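From: Endcombe Craft Swap list
Subject: Re: [endcombe-swap] Table coverings and dividers for the October sale

On Friday at 9:40 pm, the Likemero table wrote:
> Hi all, I have a booth question. Last year we used a bedsheet over
> our folding table and everything slid right off it, including a whole
> tray of beads that I am still finding in my car. Has anybody tried
> something with more grip? Also, the people behind us had their boxes
> and lunch stuff piled up where our customers could see it, and I'd
> like to block that out without spending a fortune. And one more,
> what do you all do with pens and the little odds and ends? Ours go
> under a napkin and then we can't find one when somebody wants a
> receipt.

Hey there, and welcome back! I laughed at the beads because I've been there with buttons.

OK, grip first. Go with carpet. I know it sounds strange on a table, but the short-pile kind is wonderful for this. I bought a remnant at Mercado for 18 dollars, in a blue that leans a little teal, and I've been using it ever since. Things stay where you put them. Beads don't roll, cards stand up against each other, and you can bump the table with your hip (I do, constantly) and lose nothing. Get the shortest pile you can find, though. I tried a shaggier piece before that one and my earring cards all tipped over like drunks.

Two warnings. It shows every speck of lint, so throw a lint roller in your box, and brush it all in one direction before you open or it looks patchy where the light hits it. And it's a pain to cut! Use a fresh blade and cut from the back. I went from the front the first time and ended up with a wavy edge that I had to turn toward the wall for a whole season.

For blocking the view, I'm a big believer in a folding wicker screen. Mine is tan with a bit of orange in it, basket weave, and it stands right behind the table. It has small gaps in the weave, so it isn't a solid wall, but people's eyes stop there and that's all you need. It folds flat and rides in the back seat. I looked at the fabric ones from Lesoter too, and they're lighter, but they bow in the middle if you hang anything on them, and they wanted twice the money. Check thrift stores before you buy new. I've seen 2 there since spring and I should have grabbed one for you.

Set it up in a shallow zigzag. If you pull it out straight to get the full width it gets wobbly, and I've had one come down on a neighbor's jam.

As for pens, get a wire mesh cup! You can see what's in there from the side, so there's no digging. Keep it toward the back of the table so kids don't grab it, and don't overfill it. I used to cram mine until I couldn't get a marker out with both hands. One good marker with a bright cap is plenty for price tags, and there's room left over for whatever you pick up off the floor during the day.
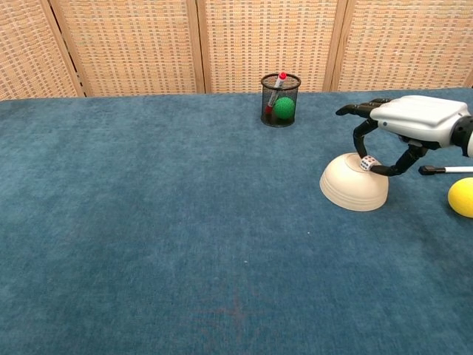 Blue carpet, wicker screen, and the mesh cup with the red-capped marker and a green ball in it.

Doors open to sellers at 5 in the afternoon for setup, if you want to try your layout the night before. I'll be there early with the lint roller and a spare piece of carpet left over from my table - it's narrow, but you're welcome to it for your bead trays. Write me off list if you want me to bring it, and tell me how wide your table is.

Oh, and does anybody have the extension cord I lent out last time? It's the long orange one.

--
You are getting this because you signed up for the Endcombe Craft Swap list.
To leave, send a blank message with "unsubscribe" in the subject line.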